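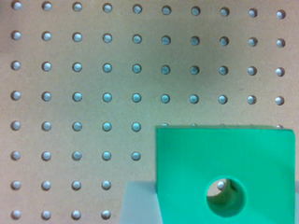
Wirkivell 2 review: log collection and alerting for mid-size networks
Reviewed by Branislav Vlček
Posted 2024-03-12

Wirkivell is a log collection and alerting server sold by Dandden. It takes syslog, Windows event data and flow records, stores them in one index, and runs correlation rules against them as they arrive. I installed the current release at a distribution firm with two sites and 1,940 log sources, replacing a Kullmont collector that had run out of storage.

Setup

The installer is a single package for the server and a second, smaller one for remote collectors. The server was accepting syslog 35 minutes after first boot. Certificates took longer. The setup wizard only accepts PEM files with the full chain in one file, and if the order is wrong it reports "invalid key" with no further detail. The correct order is given in the release notes but is missing from the admin guide.

Collectors buffer to disk when the link to the server is down. I pulled the link at the smaller site for 20 minutes and compared record counts afterward. They matched.

Parsing

Firewall and switch logs from the common vendors were parsed correctly without changes. The warehouse application writes multi-line entries, and Wirkivell splits these at every line break by default. A custom parser fixes this. Parsers are plain text files with named patterns, and they can be tested against a saved sample before being turned on. Changes take effect without a restart. 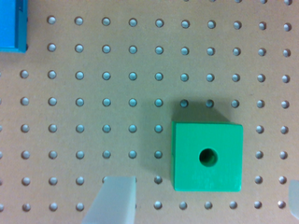
Tan pegboard with rows of round holes.

Rules and alerts

Rules are built in a form or written by hand. The form covers simple thresholds and sequences of up to five events. Anything that needs a lookup table has to be written by hand, and the editor does not check field names until the rule is saved. Jarmila Tóth, who runs the night shift desk there, asked for alerts grouped by host. Grouping exists, but the time window is global and cannot be set per rule.

Email and webhook delivery both work. The ticket connector for Jelínek closes tickets when an alert clears, which we turned off.

Search

Searches over one day of data return quickly. Searches over a full month are slow if the field is not indexed, and adding an index applies to new data only. Plan the indexed fields before loading anything.

Licensing

Priced per source, with no cap on daily volume. Retired sources count against the license until they are deleted by hand. Dandden lists automatic expiry for the June release.

Pros: reliable collectors, readable parser format, no volume cap
Cons: poor certificate errors, global grouping window, no indexing of old data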